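Durlow Shared Workshop
Tabletop arm build: progress report to the Ulloa Fund
Period covered: February
Prepared by: Wycliffe Lyimo
1 March 2019

Status

The build is on schedule. The arm is mounted at the side of the white table and runs from the Jivwood control software without a tethered laptop. Work in February went mainly into the gripper, the cabling and the first set of handling tasks.

Mechanical

Jarosław Jabłońska re-drilled the base plate after the first set of holes left the arm slightly out of square. The replacement bolts have held torque through two weeks of evening sessions. The gripper fingers were refitted with new pads; the old ones had glazed and let go of smooth items.

Cabling remains the weakest part. The leads to the gripper are run outside the arm with enough slack for full wrist rotation, and that slack can sweep across small items on the table. Lautaro Aravena has priced a set of clips and a spiral sleeve from Enora. We would like to fit these before the speed limit is raised.
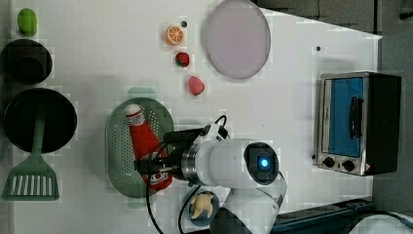 Task work is confined to toy food and kitchenware for now. Each task is a single pick and a single place, started by hand and logged by the operator. We have over 400 logged attempts. Failures fall into two groups: the fingers close too high on the item, or the item is released before it has come to rest. The first is a calibration matter and is being dealt with. The second needs a change to the release routine, which Graciela Alarcón has drafted but not yet tested on the arm.

Doors and knobs on the toaster oven are not being attempted yet. The arm can reach them, but we have no force limit in place that we trust.

Spending

The grant has covered the mounting steel, the finger pads and a spare power supply. The sleeve and clips will come out of the same line. No change to the total is requested.

Next period

Fit cable sleeve and clips — Aravena
Test new release routine at low speed — Alarcón
Recheck base bolts and table level — Jabłońska
Write up emergency stop procedure for workshop members — Lyimo

Hortensia Daza has asked for 3 short demonstrations at the next open evening. We have agreed to these on condition that the release routine has passed its low-speed test by then.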